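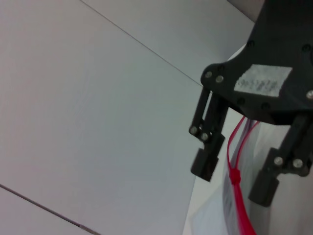

I have been losing an argument about gray for eight years now, and I'd like to lose it in public for a change. My position is that pale gray is a perfectly good color for a wall, a door, a cabinet or the side of a closet, and that it has eaten our homes because people put it up and then get scared to put anything else next to it. Look at what one red cord does, looped, knotted and slanting off to the right, near those pale gray panels. It's just a cord! But it's the first place my eye goes, and once it's there the gray looks calm, almost expensive, the way a plain shirt looks better with a loud scarf.

Some background, so you know where I'm coming from. We live in an 800-square-foot place in Brarley, upstairs, one bathroom, and when we bought it every flat surface had already been done in a gray called something like "Morning Pebble." I hated it. I'm from a yellow kitchen family. My grandmother had a yellow kitchen, my mother had a yellow kitchen, and I had every intention of having one too, right up until I got the quote from Ninness to repaint and reface the cabinets. That quote was $3,560, and it didn't include the inside of the doors (why would you not do the inside of the doors?). So the gray stayed, and I sulked at it.

The sulking lasted a couple of years. Then I bought a dish rack, a red one, from the clearance shelf at the Briltar store out by the highway. I bought it for the price and not for the color, I'd have taken any of them. I set it on the counter and stood there like a fool for a good minute, because the kitchen looked finished. Same gray, same doors, same slightly crooked trim over the stove. One red dish rack.

Now here's where I part ways with the decorating people. The advice you'll get, and I've gotten it from friends and from the nice woman at the paint counter, is to bring in "pops of color." Pops, plural. So you buy the teal pillow, the mustard throw, the coral vase and the little green tray, and then what you have is a gray room with a yard sale in it. I did this in our living room. I'd rather not discuss it further, except to say that my sister-in-law now owns a very nice coral vase.

I think a small gray room wants one color, and it wants that color on something you use. A bag hook. The kettle. The string you tie back the curtain with. The thing should be doing a job, or at least look like it could be. When the bright object is a decoration you get tired of it, and you start seeing it as clutter, and then one Saturday sort of mood hits and out it goes. You don't get tired of a kettle. You fill it up and it makes you tea.

Cord and rope and ribbon are especially good for this, and hardly anyone bothers with them. A line of color weighs nothing. It doesn't take up shelf space or need dusting, and you can buy a whole spool for less than a sandwich. I've swapped the pulls on our blinds for red cord, and the loop on the back of the broom, and the tie on the bag where we keep the other bags. My husband says the apartment is beginning to look like a parcel. He may be right about the broom.

The other side deserves a hearing, so let me be fair to it. There are people who want everything quiet. A friend over in Neagu works nights and keeps the palest bedroom I've ever been in, with nothing in it darker than oatmeal, and she sleeps like a stone. If I hung anything red in there she'd have it down before I reached the stairs. Fine! That's a room with one purpose, and the purpose is having your eyes closed. I'm talking about the rooms where we keep them open.

And there's the cost side of it, which I don't see brought up much. When you dislike a room, the whole home improvement world is standing there ready to help you start over. New fronts, new counter, new floor while you're at it. I nearly did it. I had the form from Ninness on the fridge for most of a winter, under a magnet. I'd have spent the money, and maybe I'd have loved my yellow kitchen, but I'd also have been paying for it while eating a lot of lentils in it.

So before you call anybody, go find something red, or orange, or that very bright blue that tarps come in, and put it up against the gray. Leave it for a week. If you still can't stand the place, get your quote, and ask about the inside of the doors.

Posted in June | By the Upstairs Kitchen column, Brarley

Comments (4)

pantryghost
We have gray panels all down the hallway and I've been saying "one more thing, one more thing" for ages. There are nine more things. I feel seen and a bit attacked.

Neagu reader
Strong disagree on red. Red gets on my nerves by dinnertime. Green cord, though, I could be talked into.

tilebytile
Your paint person wanted extra for the inside of the doors?? Ours did too. We left them brown and now every time I get a cup it's 1987 in there.

mostlylentils
What's wrong with lentils

Contact the column | © Upstairs Kitchen, all rights reserved | Back to top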